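Subject: Re: [sim-practice] Draft 2, section 8: what counts as a valid start state

On Thursday Sigita Lepik wrote:
> Section 8 says the target object must be "clear of the gripper" at
> reset. Clear by how much? At Womavside we run 796 resets per release
> and the checker needs a number. Also, does a shadow on the target
> count as occlusion?

Sigita,

The number is 40 mm, measured between collision meshes and not between rendered surfaces. It went missing when Batinora merged the two drafts. I will put it back in 8.2.

Shadows do not count. The occlusion rule covers geometry only. Arm shadow across the table and around the base of a can is normal under our lighting, and a policy that fails on it should be scored as failing.
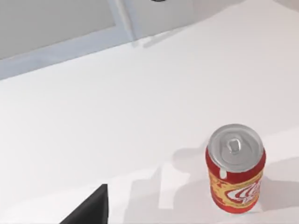
Please also log the clearance for each camera view separately from the mesh distance. Zovham reported only the image-space gap last time and we could not compare their runs with anyone else's.

On contact states, 8.4 stands as written. Contact begins at the first nonzero force on any finger link, and the wrist is treated as its own body. Do not infer a grasp from a still - use the force log.
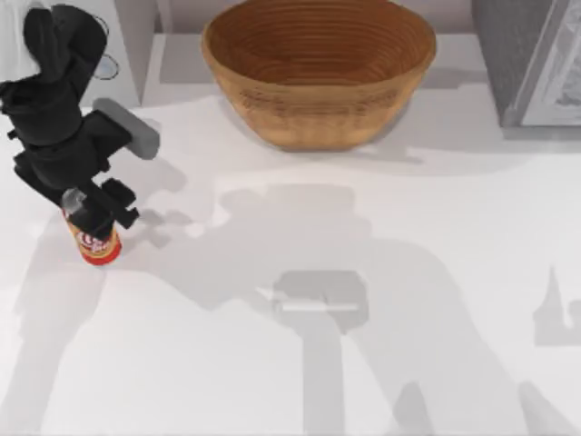

Background objects stay in the scene file with fixed poses, bowls included. If you move one, bump the scene version. The Krūmiņa fork skipped this and their results had to be listed separately.

Comments on 8.2 to the list, please, not to me directly.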